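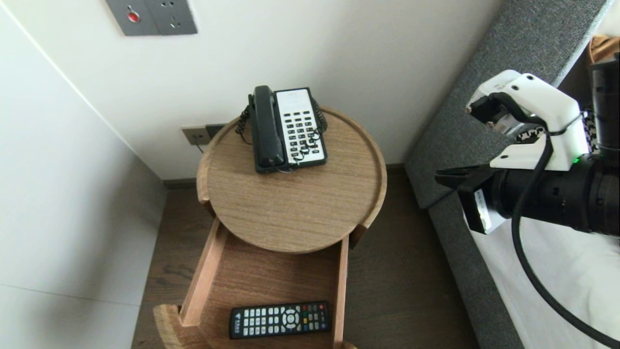
Memoir night moves upstairs

The life-writing group has lost its room at Pumholm to a ukulele class, so from November we meet on the floor above. There are 20 chairs, most of which agree with the floor. Tuesday, as before, and we start at seven whether or not Koen Van der Linden has found his glasses.

Our last reading went well, if you count weeping as a review. Ghazala Orakzai read from her chapters about working nights in a prison kitchen, which contain more porridge than you would expect and a chaplain you won't forget. Boonsong Thongdee followed with his uncle's trial – a short piece, unlike the trial. Rhona Purves has taken her first husband out of her book altogether and reports that it is now 6 pages long and much improved.

For the next meeting, please bring 400 words on a person you were once afraid of. Change the name. Change the town as well if they still live in it, and possibly the hair. Margit Haugland will chair, and would like it known that "and then I woke up" has been used twice this year by people writing about real events.

We still need two readers for the open evening at Hiltaden. You get a microphone, a glass of something and a ten-minute slot, and Margit has a bell. Past readers have tried speaking faster when they hear it, and she has asked me to say that this only makes her ring it again. Names to Rhona, please, on paper if you can bear it.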